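An open day at Sterkia
7 April 2018

The invitation promised "a day of insight into publicly funded innovation", and there was a free bus from the station, so I went. I sit on the paying side of this business, reading project proposals and deciding whether they are worth anyone's money, and it does me good every so often to see where the paper ends up.

Sterkia occupies two floors of a former dairy office. Reception had run out of visitor badges, so I spent the morning as "Contractor 3" and was twice asked about the radiators.

We began with a talk on how the centre picks its projects. There are 57 on the books, each scored from one to 40 at the start, in the middle and at the end. The scoring sheet was handed round. It gives a good deal of weight to "fit with programme aims" and very little to whether the thing is finished. I asked what the lowest score had ever been and was told 31, for a project that was closed early when its office was let to someone else.

The part I had come for was the session on Postard, the software they use to follow benefits after the money has been spent. Every project has to say in advance who will be better off and by how much, and Postard sends them a reminder each February until they reply. Replies have improved, we heard, now that the reminder also goes to the head of finance.
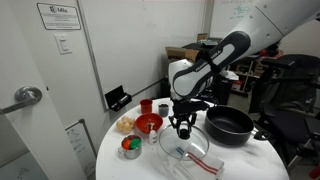 Lunch was soup, and a long conversation with two people from Solheim, a town council I had somehow taken for a brand of furniture. They had put money into a bus timetable project with Drokia and wanted to know how to value time saved by passengers who mostly did not mind waiting. It is a better question than anything on the sheet. The usual method multiplies minutes by an hourly wage, and this works nicely until you meet a pensioner with a good book.

In the afternoon we were split into groups and asked to judge a made-up proposal for a footbridge. My group found almost 1,000 reasons to delay it. The group next to us approved it in ten minutes and went for coffee, and I noticed that both results fitted into the same middle box on the form.

What I would take home is the February reminder, which is cheap and slightly rude. What I would leave is the single total at the bottom of the page. A project can be useful and late, or punctual and of no use at all, and adding the two together tells me only that somebody can add. I said so on the feedback form, which asked me to rate the day from one to 40. I gave it 33.

The bus back left early. I am told this counts as time saved.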